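Corina Bucur
@corinabucur
August 7, 2020

ok so I'm packing for three weeks at my aunt's in Esbridge and I have ONE bag. thread, because people asked last time and I never answered

1/ the bag is the old green Akholm. zipper sticks. holds more than you'd think if you sit on it

2/ Shoes first. two pairs, one on my feet. I always want a third pair and the third pair always stays in the bag the whole trip. no third pair

3/ socks go IN the shoes. underwear in the gap down the side. sorry if you knew this already, my brother is 34 and did not

4/ someone will say roll everything. I rolled for years. Rolled jeans are a log. They make a hole on each side you can't fill with anything but more socks

5/ jeans flat on the bottom, legs hanging over the edge, everything else on top, then fold the legs back over. Abdel Rahman from my old job taught me that one and I've never had a wrinkled shirt at the top since. well. less wrinkled

6/ Toiletries. Decant. I mean it. I carried a full size conditioner to Buvine in March and it opened on the train. Smelled like coconut til I got home, the book was a loss too

7/ speaking of books, bringing 2. one is a history of the canal that starts in 1831 and has not got to the canal yet (page 90). the other is trash and I can't wait

8/ chargers. put them all in one sock. a loud sock. you will not leave a loud sock plugged in behind a bed

9/ weather there is rain, then sun, then rain at you sideways. one real jacket, wear it on the train even if you boil

10/ T-shirts get folded to a rectangle, bout the width of the bag. doesn't need to be store neat, edges can be a bit off, mine always are. stack them standing up like files so you can see every color without digging

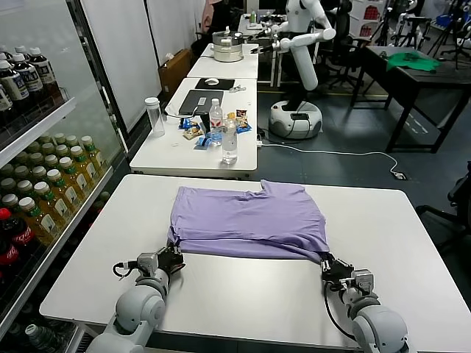 11/ leave a gap. a real one, hand sized. my aunt sends everybody home with jam and you can't say no to the jam

12/ medicine and keys in the coat pocket, NOT the bag. learned that on a platform at midnight

13/ ok the train's at 3 and I haven't watered anything. will reply to people tonite if the wifi up there works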